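Ticket 3692
Subject: Connection drops every day around lunch, still not fixed
Product: Bavden Business Fibre 1000
Site: Unit 37, Lau Yard
Raised by: Sinan Karakaya
Handled by: Tươi Tiêu
Status: Open (was Closed, was Open)

Original report

The internet in our unit goes off in the middle of the day and comes back by itself. It can be gone for the time it takes to make a cup of tea or for most of an hour. The router lights stay green throughout, so according to your app there is nothing wrong. The app also told me our service was "healthy" while I was reading it on my phone's mobile data, with every computer in the place offline.

I have already turned it off and on again. I have already done the thing with the paperclip. Please don't ask me to do either as a first step, I did them both before I wrote this and they made no difference that I could see.

The router is the Puvside one you supplied. It sits on the shelf by the door, where your installer put it.

First reply from support

Thank you for contacting Bavden. We have run a line test and can see no fault. Drops like the one you describe are most often caused by wireless interference from microwaves, cordless phones or thick walls. Please try moving your router to a central position away from other equipment, and restart it. We will close this ticket if we don't hear from you.

Sinan Karakaya

A line test run at 9 in the morning says nothing about what happens at lunch. As for interference, my desk is on a cable. I said so on the phone and I'll say it again here because it doesn't seem to have made it into the notes. If a microwave can knock out a wired computer then I have bigger problems than the broadband.

There is a microwave, since you'll ask. It's in the shared kitchen, two doors down and on the far side of a brick wall. I went and ran it with a mug of water in it during a quiet spell and watched the connection the whole time. Nothing dropped. I don't claim that proves much but it's one more test than anybody else has done.

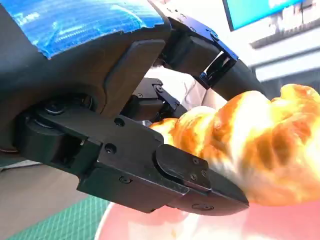 What I tried before asking for this to be escalated

Swapped the cable from the router to my desk for a new one. Dropped the same day.

Plugged a laptop straight into the router with everything else unplugged. Dropped.

Moved the router off the shelf, as asked, to a chair in the middle of the floor, where people walked into it. Dropped. Moved it back.

Turned the wireless off completely for a morning and into the afternoon. Dropped. I'd like this one noted in particular, as it ought to be the end of the interference theory.

Checked for a software update. The Puvside page says "up to date" and gives no date, so I can't tell you whether up to date means last week or the day it was made.

Asked the neighbours. The sign maker opposite is also with Bavden and says his is fine. The people at Plaster, upstairs, are with another company and say theirs is fine too, but they also said theirs was fine during the power cut.

Reply from Tươi Tiêu, second line support

Hello Sinan, I've taken this over. I have read the whole thread, including the part about the wired desk, and I'm sorry you were sent the wireless advice. Could you do the following next time it drops, before touching anything?

Step 1. Look at the white box on the wall, not the router. Write down which lights are on and what colour they are.

Step 2. Open the router's own page and see whether it shows an internet address.

Step 3. Try the router's page again once service is back and save the log. It is under Advanced, then System. It gets wiped if the router is restarted, so please don't restart it.

Step 4. Send me the times.

Sinan Karakaya

Fine. For the record, this is the first time anyone has mentioned that restarting wipes the log. Every previous message told me to restart it. I'll let you draw your own conclusion about how much evidence has gone missing that way.

Results of the steps:

Step 1. The white box had its power light on and the one marked LOS was red. It's off when things are working.

Step 2. No internet address. All zeros.

Step 3. Log attached. Plenty of lines saying WAN down and WAN up, with nothing in between that means anything to me.

Step 4. Times are in the log. The first drop was at 12.10 and the last at 13.25. I was eating at my desk for most of it, which is how I managed to catch them all.

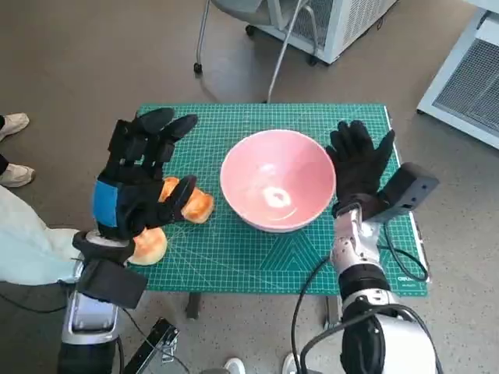

Two bread rolls and a pink bowl on the cutting mat.

Reply from Tươi Tiêu

Thank you, this helps a great deal. LOS is loss of signal. When it goes red the box can't see any light coming down the fibre, so the trouble is between us and the box and your router has nothing to do with it. Our line test only looks at whether the line is up when the test is run. I've asked for an engineer. Can you tell me where the fibre comes into the unit, and whether anything near it moves or gets warm in the middle of the day?

Sinan Karakaya

It comes through the wall above the door and down the inside of the door frame to the box. The cable is clipped to the frame. The door itself is a heavy fire door with a closer on it, and yes, it gets used a lot more at lunch, because that is when people go out.

I opened and shut it a few times just now. On a gentle close, nothing. When I let it go and slam, the red light came on. It did it again on the next slam and then refused to do it at all for a while, so I'm not going to swear to it. It may be the door. It may be that I was standing there wanting it to be the door.

I'd point out that the installer chose that route. I asked at the time whether it was sensible and was told it was standard.

Engineer's note, copied in by support

Attended Unit 37. Fibre tight over door frame, sharp bend behind top clip. Rerouted along wall, new connector fitted. Light level good. Customer asked for old section to keep. Given.

Status changed to Closed by system.

Sinan Karakaya

Please reopen this. The engineer was polite and seemed to know what he was doing, and it has stayed up since he left. He left at 11.30. It hasn't had a lunch yet.

I'd also like an answer on the refund. The message I got says credit is given from the date a fault is "confirmed", and by your reckoning that's the engineer's visit, so I'd be owed nothing for a fault that was only confirmed by being mended.

Tươi Tiêu

Reopened. I'll leave it open until the end of November, and it won't close by itself, I've switched that off. I have put the credit request through from the date of your first report. I can't promise what billing will say.

Sinan Karakaya

No drops at lunch today with the door going as usual. I've slammed it myself as well. Will post again if it goes, and when billing reply.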